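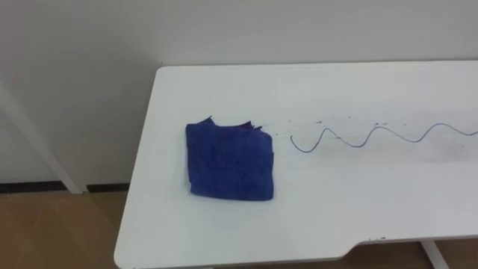
Table wiping

Table wiping is the everyday job of cleaning a tabletop, counter or desk by passing a cloth over it by hand. It is one of the most common cleaning tasks in homes, schools and restaurants, and one of the first that many children learn. Simple as it looks, it has a surprisingly rich body of know-how behind it, covering how the cloth is folded, which way the hand travels and what to do with the crumbs at the end!

Cloths

Almost any absorbent fabric will do the job. Old cotton shirts and flour sacks served generations of households, and cellulose sponge cloths are still popular beside the kitchen sink. Microfiber, a fabric of very fine synthetic strands, became a household favorite toward the end of the twentieth century. Its strands are usually split during manufacture, leaving a huge number of tiny edges that grip dust and grease and soak up water well. Many people use it with nothing but plain water.

Color is often used to keep cloths apart. A common arrangement in offices and schools gives blue to tables and other general surfaces, red to toilets, green to kitchens and yellow to washbasins, though the details vary from one building to the next. At home the colors tend to follow whatever came in the pack.

Folding

A cloth bunched up in the fist touches the table in only a few places. Folded flat, it meets the surface evenly and gives the hand a firm pad to press on. The classic method is to fold the cloth in half and then in half again, making a square about the size of the palm. This gives eight clean faces in all, and the user turns to a fresh one whenever the current face looks dirty. It is a lovely bit of household geometry, and it means one small cloth can manage a very large table.

The fold does not have to be neat. Loose corners are harmless on a bare table, although they can drag crumbs back over a part that has already been done.

Strokes

Wiping usually starts at the far edge and works toward the person, so that sleeves stay out of the mess. The two best-known patterns are the straight pass, in which each stroke slightly overlaps the last, and the S-shaped pass, in which the cloth snakes from side to side without being lifted. Circles are good for loosening a sticky patch but tend to spread loose dirt outward, and many teachers of housekeeping save them for stubborn spots.

Dry bits come first. Crumbs, eraser dust and other specks are gathered with a dry or barely damp cloth and either swept into a cupped hand or folded up inside the fabric. Wetting them too early can turn them into paste.

Ink and other marks

Drawn lines are a subject in themselves. Washable marker normally comes off a smooth, sealed surface with water. Dry-erase ink can often be rubbed away with a dry cloth, but gets more stubborn if it is left for days. Permanent marker generally calls for rubbing alcohol, which should be tried on a hidden spot beforehand, as it can dull some paints and varnishes. A long line is best taken from one end to the other in short sections, changing to a clean face of the cloth often. Going back over it with an inky one leaves a faint gray or violet haze, and this shows up most on white tables.

In home teaching

Laimutė Sakalauskas devoted a whole chapter of her housekeeping handbook The Nuttall Table Book to wiping. Her practice exercise has learners draw a wavy line across a washable tabletop, scatter a pinch of pepper over it and clear both with a single folded cloth. She allowed 2 minutes for it, and beginners were told to stop and refold at least once along the way. Rafia Farooqui later adapted the exercise for younger children, swapping the pepper for dry tea leaves and letting them draw whatever they liked.

Care of cloths

Used cloths are rinsed, wrung out and hung open to dry, as a damp cloth left in a heap soon smells. Microfiber is washed without fabric softener, which coats the strands and makes them less absorbent, and is kept away from cotton towels that shed lint. High dryer heat can damage it.

See also

Dusting
Dishcloth
Whiteboard cleaning
Napkin folding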